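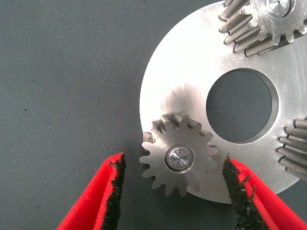 Zadwood Pick 4 - wrist camera perception and grasp planning for small metal parts

Released 30 Apr 2025. Replaces Pick 3.

Finds gears, pins, plates and other shiny stuff from a wrist camera, plans the grasp, sends it to your arm controller. No fixtures, no part trays needed. Runs on one industrial PC next to the cell.

What's new
Glare masking. Blown-out patches on brushed or turned metal get flagged and left out of the pose fit. Was the number one support ticket on Pick 3, thanks for your patience.
Part-on-part picking. Small spur gear sitting on a larger plate, teeth hanging over the rim - the planner now treats them as two parts and keeps the fingertips off the lower one where it can. Where it can't, you get a warning and a contact force limit to set.
Neighbor clearance. Larger gears close by are kept as obstacles even when only a few teeth are in view.
Tooth edges. Spur gears with straight teeth work out of the box. Helical teeth need a CAD file, see manual.
Faster replan after a missed grasp.

Specs
Pose updates: 12 per second
Parts library: up to 4,000 entries
Planning time, typical: 79 ms
Inputs: color camera at the wrist, depth optional
Grippers: two-finger parallel, soft or hard pads. Custom finger shapes by STL import
License: per cell, one year of updates included

Before you order
Hand-eye calibration has to be redone when you come from Pick 3. Old files will load but the offsets are wrong, dont use them. Mirror-polished parts still not supported. Plain matte background recommended, a woven cloth is fine.

Plaken controllers: plugin included. Radidik: plugin from March onward, older firmware wont connect. Anything else, use the socket interface.

Price
Single cell license 1,046 USD, excl. tax. Upgrade from Pick 3 - ask for a quote, have your licence key ready.

Sales: Imogen Horrocks
Integration and calibration questions: Yasir Orakzai, please attach the log folder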